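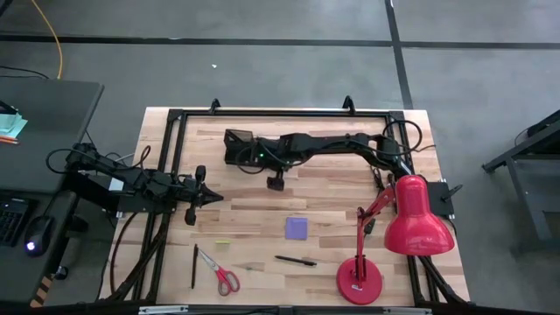
Fig. 17. Madel wood top with purple sponge pad and small items on the lower half.

Section 10: Wiping and Oiling the Wood Top

Tronton Madel Owner's Guide, rev. 3 Sep 2020

The Madel top is made up of blond and tan strips. The mix of colors is normal. We still get letters asking for a top that is all one color, and we still write back to say that it comes from trees. If two strips next to each other look like they came from different trees, they may have.

You will need:
Sponge pad (square, any color you can stand)
Two dry cotton cloths
Mild dish soap
Poon Top Oil, 100 ml bottle
A white eraser, plain, for pencil marks
A small dish or tray

10.1 Clearing the work area

1. Pick up the small things first. Small things on a wood top have a talent for ending up under a cloth, where they become sandpaper.
2. Put them in the dish. Do not put them on the floor "for a minute." The floor keeps them.
3. Lift the sponge pad and look at the wood under it. A pad left flat in one spot can leave a square mark, and a square mark is hard to pass off as grain.
4. Check along the rails for crumbs. Use a dry brush. A butter knife will also get them out, along with some of the wood.
5. Leave the clamps on the top rail where they are unless they need adjusting (see Section 7). They don't mind being wiped around.

NOTE: Bright little items such as erasers should go back in the dish at the end of the day. Some soft erasers can dull an oiled finish if they sit on it for weeks. They can also roll, despite having corners.

10.2 Pencil and scuff marks

1. Rub lightly with the white eraser, going with the strips.
2. Brush off the crumbs. Blowing them off moves them to the other end of the table.
3. If the mark is still there, go over it with a barely damp pad and one drop of soap.
4. If the mark is still there after that, it is probably a scratch. Go to Section 12, and bring patience.

CAUTION: Colored erasers may leave some of their color behind. Test on the underside first. Most people test in the exact middle of the top.

10.3 Wiping

1. Dampen the sponge pad with lukewarm water and wring it out until nothing drips. Then wring it again.
2. Add one drop of soap. The label on the soap will suggest more. The people who wrote that label sell soap.
3. Wipe with the strips from one end to the other, lifting the pad at the end of each pass.
4. Dry at once with the first cloth.
5. Let the top stand uncovered for 17 minutes before setting anything back on it. Fifteen is too few, according to our finish supplier, who would not discuss it further.

CAUTION: Do not use the scouring side of a two-sided pad. Do not use bleach, window spray, or whatever is in the bottle with no label.

10.4 Oiling

Oil every October, and again whenever water stops beading on the surface.

1. Wipe and dry the top as in 10.3.
2. Pour a small puddle of Poon Top Oil, roughly the size of a coin, onto the second cloth. Never pour straight onto the wood.
3. Rub it in with the strips. Keep going until the cloth drags a little.
4. Leave overnight, then buff off what is left.

WARNING: Oily cloths can heat up and catch fire by themselves. Lay them flat outdoors to dry before throwing them out. This is the one part of the section we are not relaxed about.

10.5 The floor underneath

If you mark out your floor with tape, as many shops do on concrete, wipe up oil drips before they reach it. Oil gets under the tape and the lines begin to wander. Cables that hang near the floor should be dried if soapy water has run down them, with the power off first.

Replacement pads: order part 925 from your Zoltatano dealer. They come in whatever color the dealer has.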